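Stellholm Forum > Cell Setup and Safety > Good practice

Board work with a rod end effector: what clearance do you write down?

clinoburg_ops
Posted May 30, 2024

We are rewriting our local procedure for tabletop pushing tasks. The draft says the tool tip must stay 11 mm above the board on all free moves and may go lower only inside a declared contact phase, with speed capped at 80 mm/s. The Stondavura template we started from gives a speed cap but no height. Current layout: 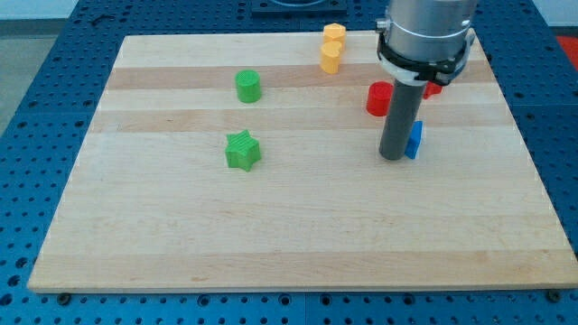 Rod tool at the board, ribbed blocks in place, perforated table underneath.

Two questions. Is a fixed height sensible, and do you require the board to be bolted down or only located?

perfgrid
Fixed height is fine if it is measured from the board and not from the table. We lost a rod because someone swapped in a thicker board and kept the old table frame. Our sheet now has a line for board thickness, signed at each change.

On fixing: located is enough for pushing. Stops on two adjacent sides, checked by hand before the first run.

tau_limit
Disagree on the second point. A long rod that catches the board surface at an angle will drag the whole thing. Clamp it. The speed cap alone tells you little - write down a force limit as well. Ours is 16 N, tested with a gauge in August and after any tool change.

perfgrid
Clamps stick up into the workspace. That is one more thing to hit.

tau_limit
Then fasten from below. The table has a hole grid for this.

nic_giolla_cell4
Whichever you choose, put the block positions in the procedure too. We had 342 logged runs at Nic Giolla with no start layout recorded, and none could be compared. Also state a minimum gap between blocks, based on rod diameter plus margin.

clinoburg_ops
Height from board, thickness line and force limit are going in. Fixing is still open. I will try screws from below on the Clinodberg table first and post the revised sheet.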